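Plasthorpe Reuse Room: Frequently Asked Questions
Last updated May 20, 2025

What do you take?
Clean household textiles: dish towels, napkins, pillowcases, sheets, tablecloths, and plain cotton shirts. Small holes and faded colors are fine. We can't take pillows, comforters, carpet, or anything with a rubber backing.

Do things have to be folded?
No. Most of what we get arrives in a heap at the bottom of a bag, and we sort piece by piece anyway. Please leave out hangers and take pins off.

Can I bring a wet or damp item?
Please don't. One damp towel can spoil a full bin by the next morning. Dry it at home first, even if you plan to throw it in the rag pile.

Where do I drop off?
At the side door on Parsons Street, room 2. If the door is locked, use the shelf inside the Stultside entrance. Don't leave bags outside overnight.

How does sorting work?
Each piece goes into a gray bin on the sorting table and gets picked out from there. Striped and patterned cloths are kept apart from plain white ones, which go to the Orketti laundry for hot washing. Anything too worn to use again as a towel or napkin is set aside for rags. Scraps and loose bits that come in with the cloth stay in the bin until it is emptied.

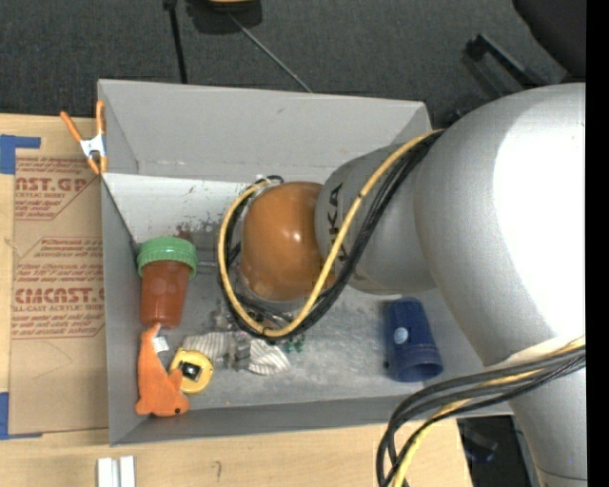 Wilfredo Lacson wrote to ask why striped dish towels can't go in with the white ones, when his have been washed together at home for years and come out fine. He would also like the striped ones sold in mixed bundles, as he never needs a matching set.

Home washing is usually cooler than what the laundry uses. At the higher setting, some stripes bleed and the whole load turns gray. As for bundles, we do sell mixed ones now - ask at the desk, as they are not always out on the shelf.

How often are the bins cleaned?
We tip them out at the end of each sorting day and wipe them with soapy water. Scuffs and old stains on the plastic don't always come off. A bin is replaced when it cracks or gets a sharp edge that could snag cloth.

What do you charge?
Rags are sold by the bag. Dish towels and napkins come in bundles of four. Prices are posted at the desk and were last changed in December.

How much do you handle?
Last year we passed on 523 bags. That doesn't include rags.

Can I get something back if I gave it by mistake?
Sometimes. Call within two days and describe it as well as you can: color, stripe or pattern, any label. After that it has probably left the building.

Who do I contact?
Heino Dzene handles drop-off questions and large donations. Leave a note at the desk with your phone number. For anything over about 4 bags, please ask before you come - we may not have space that week.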